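Home Products Grippers Controllers Simulation Support Contact

Grippers & End Effectors > Evaluation Kits

Turnlow Two-Arm Gripper Evaluation Kit

The Turnlow kit is for teams who need to choose a parallel gripper for a two-arm robot and would like to try several before buying any. It comes in two parts. The first is a simulation package with gripper models, arm models and a set of indoor worktop tasks. The second is a loan case with the same grippers in hardware, sent out when you have a shortlist.

Most customers spend longer on the simulation than on the loan. The package has 26 tasks, all of them on household surfaces: picking up small parts, standing an item upright, passing an item from one hand to the other, clearing a worktop. Each task can be run with any gripper on either arm. You can also fit a different gripper to each side, and a fair number of people end up doing that.

Results are written to a plain spreadsheet file, one row per attempt. Each row gives the gripper, the arm, the task, the time taken, the closing force and whether the item was held to the end. The scoring was written by Thư La at our Flitham office and can be edited. 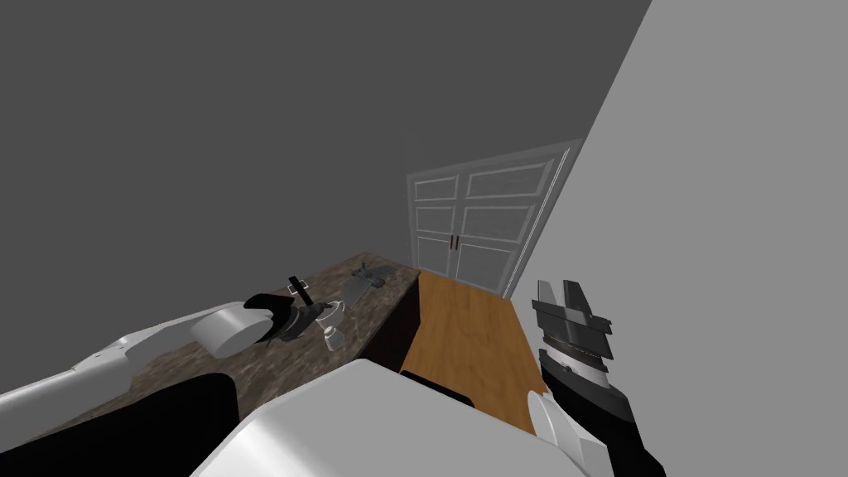
Can I use a gripper that isn't in the kit?

You can, if you have a model of it in a common format and know its stroke, its finger length and its maximum force. Import takes a few minutes for a simple parallel gripper. Anything with linked or curved fingers needs more setting up, and we can do that for a fee.

Small items close together are where the grippers differ most. Wide fingers hold well once they are closed, but they tend to knock the next item over on the way in. Narrow fingers get in cleanly and then let round pieces roll. We suggest running the cluster tasks first and dropping any gripper that scores badly there.

Wrist length matters too. A long gripper on a long wrist can leave the arm folded awkwardly when it works near the robot's own body. The package logs every contact between gripper and body, and those rows are worth reading before you look at the totals.

Ailbhe Tully ran the full set for Lukoševičius, who were picking a gripper for a kitchen robot. She made 617 attempts on the left arm and 372 on the right, then borrowed two grippers for the bench. The ranking on the bench matched the simulation except for one task, where the real finger pads gripped better than the modelled ones. The pad friction values were corrected in the July update.

What is included

Simulation package, single site licence
13 parallel gripper models
26 worktop tasks
Editable scoring and log files
Loan case with up to four grippers, adaptor plates and cables
Email support

The loan case goes out from our Honham store. You will need your own arms and a controller with a free serial or Ethernet port. Adaptor plates are cut to the bolt pattern you give us on the order form, so please check it before sending. Finger pads count as wearing parts and don't have to be returned.

Page updated October 8, 2020

Related: Finger pads Adaptor plates Wrist cameras Loan terms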